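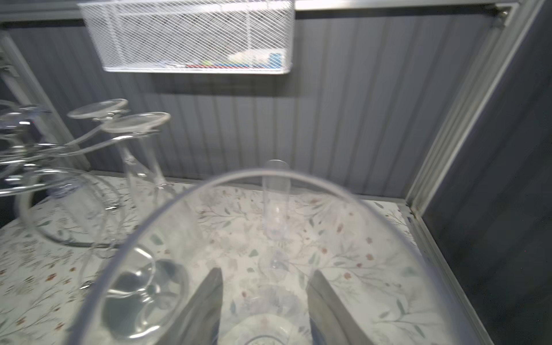
Should stemmed glasses be stored right side up or upside down?

Either way suits the Ravham, so go with whatever your cupboard and your habits like best. Resting them on the foot is gentler on the rim, which is the thinnest part of any wine glass, and turning them over keeps the dust out of the bowl if you only bring them down for birthdays and the holidays (we know how that goes!).

The Ravham is our big, easygoing wine glass, clear all the way through, with a wide bowl that holds 500 ml when filled to the brim, though we'd pour a good deal less and leave the wine some room to breathe. It comes in boxes of three, and it sits very happily beside the Deneten, our tall, narrow champagne flute, for those evenings that start with bubbles and wander on from there.

Wash by hand in warm water, holding the bowl and not the stem, and dry with a soft cloth. Item no. 503. Replacement glasses are sold singly.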